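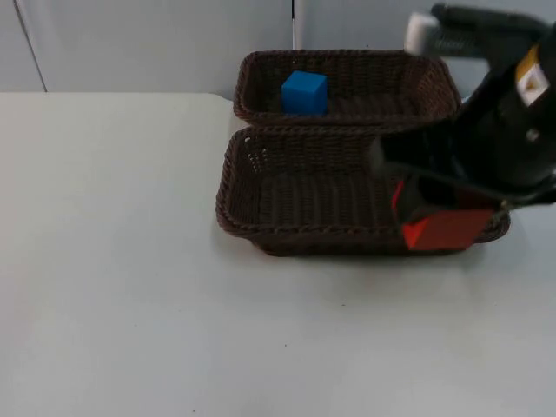
Large tray in front, small one behind. Blue cube in the small tray, red block over the right end of the large one.

Monday, bench 2

Sorting trays for the Mindholm kit. The pair on the bench is the dark brown woven set from Rindberg, ordered in May with the cubes. Large tray is 410 mm on the long side by the catalog, haven't put a tape on it yet.

Placed them one behind the other, rims almost touching. Takes up less of the table that way and both can be reached from the front. Yin wanted them side by side with a gap. Can try that next, but then the right-hand one ends up close to the table edge.

Notes on the trays:
The braided rim is thick, so a block set down near the edge can catch on it. Aim for the middle of the floor.
The small tray is shallow. Fine for single cubes, wouldn't pile them in it.
The weave leaves small openings in the side of the large tray. Nothing the size of our blocks will go through, but the 2 mm pegs from the Carden box would. Keep pegs in the lidded tub.
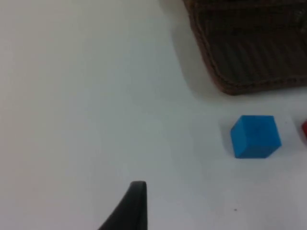 Blue cube on the table, below the rim of the tray.

Blue reads well against both the white top and the brown weave. Red is fine on white. I'd like to see it in the shaded part of the large tray before saying more – the weave goes very dark down there.

The tray throws a soft shadow on the table along its left side. Dilwyn Prothero asked for the lamp to be moved over. Left it alone for now so today's notes match the older ones.

To do: measure both trays, weigh the small one (catalog says 197 g), wipe down the table, ask Rindberg if the large size comes in a lighter color.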